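Zisside cell practice, rev. 5. Bench rules for two-arm work, kept by Nicanor Rivas. 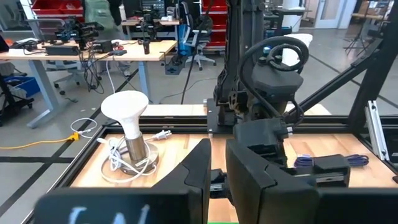 *Lamp on the board, power cord looped at its base.*

Cords are bundled before the arms are enabled. Joint speed limit: 200 mm/s during setup.
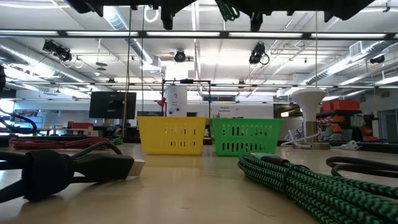

Who may clear a protective stop?
The operator who holds the enable switch, after a log entry.

Baskets stay inside the marked reach. Gripper pads are inspected every 3,000 cycles.
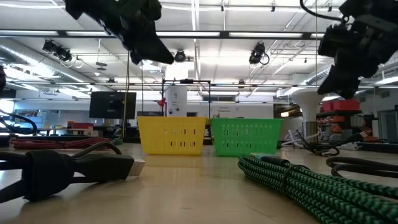
*Yellow and green baskets, grippers above.*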